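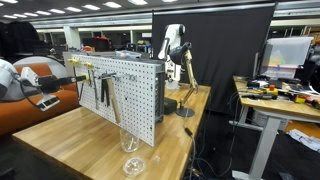

Conall Keogh wrote in last month to ask why a shop full of people who say they build robots "for fun" would spend a whole spring teaching one to put a hammer back on its hook. Fair question, Conall! It's the best one we've had through the contact form, so I'm going to use it to tell you about the whole place.

We're Nesby, a shared workshop. You pay your dues, you get a key code and a shelf, and after that the benches and tools are yours as much as anybody's. I started it after my own project (a plotter, then a bigger plotter, then something my family asked me to take out of the kitchen) got too large for the house. I put up a note asking if anyone wanted to split the rent on a proper space, and Dirk Rieger answered that same night with a list of the tools he could bring. It was a long list. I said yes before I got to the end of it.

Most of what we do is robot arms. Some members build their own from scratch, some buy one secondhand and spend months fixing it, and a few only come in for the soldering and the company, and that's fine too. We like tabletop jobs, the kind of thing you do at home without thinking. Pick up a glass. Hang up the pliers. Hand me that wrench, no, the other one.

The hammer business is called Gosa, and it's our big group build. The goal is an arm that can tidy a pegboard after a messy Saturday. A hammer is a lousy thing to pick up, by the way! Nearly all the weight is at one end, so if you grab it in the middle of the handle it swings around on you, and then you miss the hook, and then you get to start over. We've moved the hooks, changed the finger pads, changed them back, and argued for one entire evening over whether the board should lean. (I say no. Dirk says a little.) Our log for May shows 156 tries at the hammer, and I'm proud to say 100 of them ended with it on the hook. The pliers are doing better. Glass we take slow, with the speed turned way down.

Before Gosa there was Moriarty, an arm I built at home with printed joints and motors that were much too small. It could lift a tea bag. I loved that thing and I still have the shoulder in a drawer. Then came Baltutar, which Dirk and I did together, and that's where we learned to label both ends of every cable, a rule I now repeat so often that people say it along with me.

If you want to join, you don't need to know how to code. You do need to be okay with reading a manual, asking before you borrow, and staying out of an arm's reach while it's powered. New people start on the small jobs, crimping connectors or printing brackets, and pick up the rest by sitting next to someone who's already made the mistake. Groups max out at 8 so everyone gets time on the controls.

And Conall, if you're reading, come by and try the hammer yourself. Write to me through the form and I'll put your name down.

Page last updated June 29, 2020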